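Speaker notes: Budgeting for a dish-handling hand

Slot is after lunch, so keep the lights up. Handouts are on the chairs. Colleen runs the clicker.

Opening

Say who I am and what I bought with. I do equipment planning for Civar. We run kitchens inside other people's buildings, and we don't own much of what's in them. That affects every number in this talk.

Say up front that this is a talk about money and planning. Anyone who wants grasp planning should go to Ankit Bansal's session at 3 in the small room.

Ask for hands: who has a robot line in next year's budget? Who has one in this year's? Wait for the laugh, if there is one, and move on.

Slide: What we asked for

We wanted one arm and one hand at the dish return in the Pavitz kitchen. The job is to take serving dishes from the rack and put them on the shelf, and the reverse before service. No washing, no scraping.

We asked for a hand with fingers because the serving dishes are wide and smooth and there's very little to hold on to. Suction was quoted first. It was the cheaper option and it suited the flat plates. It did not suit the serving dishes.

Read the requirement out loud as written: "Must hold one empty serving dish by the rim, tilted, without a second hand." Tell them to write theirs in one line too. Ours started as four pages and the suppliers each answered a different page.

Slide: The quotes

Two suppliers, Holzer and Trosiler. Don't compare them by name from the stage. Both have people in the room. Talk about the shape of the quotes.

One quote had the hand as a single line. The other split it into hand, wrist adapter, cable set, coverings, software seat and training. The split one looked more expensive and took longer to read. When Delia Cozma went back and asked for the missing lines on the short one, the totals came out close.

Advice to give: ask for the split. If they won't split it, ask for a spare parts price list and work backward.

Slide: What we left out of the first budget

Go slowly here, this is what people write down.

Coverings. The knit cover over the palm is a wear item. We had it under "hand" and assumed it came with the hand. It does, once. Budget for a drawer full and decide who washes them.

Fingers. Buy spare fingers with the first order. Ordering them later meant a separate shipment and a separate approval.

Cables. Same thing. Cheap part, long wait.

Dishes. We set aside 300 dishes for testing and training, all one pattern, so the kitchen could keep its own stock in service. That money came out of the kitchen's crockery budget and the kitchen manager was not pleased. Put it in the project.

Rack changes. The racks were bought for people. Two of ours had to be swapped for ones with wider spacing. Facilities paid for it this time and has said it won't again.

Floor time. The kitchen loses that corner while you set up. Get an hourly figure from the kitchen before they get one from you.

Slide: Staff hours

We logged 76 hours of operator time before the first unsupervised shift. I had planned for 33. Say both numbers twice. Most of the extra went into teaching grips for the serving dishes. The plates were quick.

Mention that the hours are paid at the kitchen rate, and that somebody has to cover the shift the operator came off. We missed the cover completely in the first draft.

Slide: Lease or buy

We leased the arm and bought the hand. The arm is standard and goes back at the end of the term. The hand wears, and the lease terms on wear were hard to read. Mathias Mösli in contracts got through them and his advice was to buy.

If asked about insurance: it's under the building's policy for the arm and under ours for the hand. Check yours. Don't get drawn into this one, it ate ten minutes last time.

Slide: What I'd put in next April's request

Spares at order time. Cover shifts. One type of dish per grip, with a price for each extra type. A date when the supplier's person leaves the site, in writing.

Skip the payback chart if we're past the half hour. It's in the handout.

Last slide, leave it up for questions

Serving dish, held at the rim. This is the line item all the hours went into.

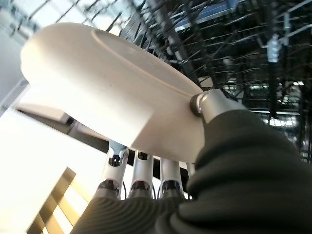 Leopold Kofler: I'd move the cover shifts up to the front, before the quotes. Our finance people stopped reading at the hardware total and approved that, and we spent the rest of the year asking for the labor in pieces. Also, did the price for each extra dish type come from the supplier, or did you work it out from your own hours? We were told it couldn't be quoted.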